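Asunto: Re: [penry-lista] Atar cordones por teleoperación

> ¿Cuántas demostraciones hacen falta para el lazo? Con 16 no aprende nada.

Nosotros vamos por 100 y seguimos grabando. Lo difícil es el agarre.
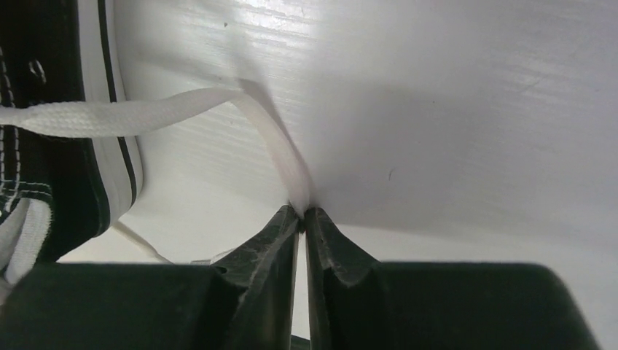

Pinza sujetando el cordón, cámara de muñeca.

Grabamos con dos brazos.
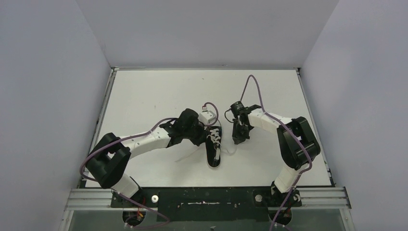 En Mudov descartamos 7 tomas por tirones del operador – se notan mucho en la curva. Conviene mover despacio los mandos. Con un cabo suelto a cada lado del zapato, cada brazo tiene el suyo.

Postura sin zapato:

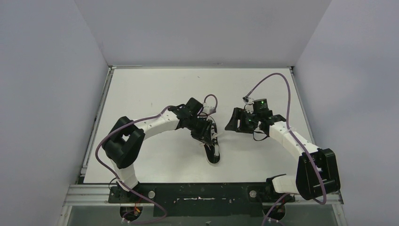

Pendiente
Subir los datos a Druvden.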